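Wednesday, after the demo

Back from Pitby with a folder of price sheets and a headache. Joonas Hämäläinen still wants us to sign for the Fivent arm before summer. I still want to know what we'd be paying for. The quote leaves out spare fingers, spare bellows, training and freight from Plirkport, and every one of those will land on my budget line later.

The finger does get up against a curved rim, I'll give them that. But glossy black shows every speck and smudge, and I can't see our customers putting up with scratches. Asked about softer pads. "Available." At what price? He'd get back to me. 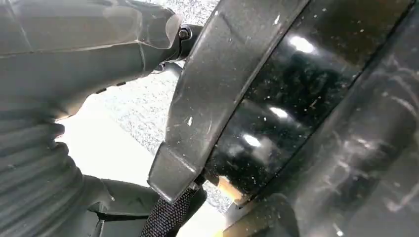 What I'm putting in the plan

470 a month for the lease, 5 months, then we look again. No purchase. Jõgi offered 7 and I said no - too long to be stuck with something I don't trust yet. Joonas thinks I'm stalling. Maybe. Need to call him before 4 and ask who pays when the bellows split.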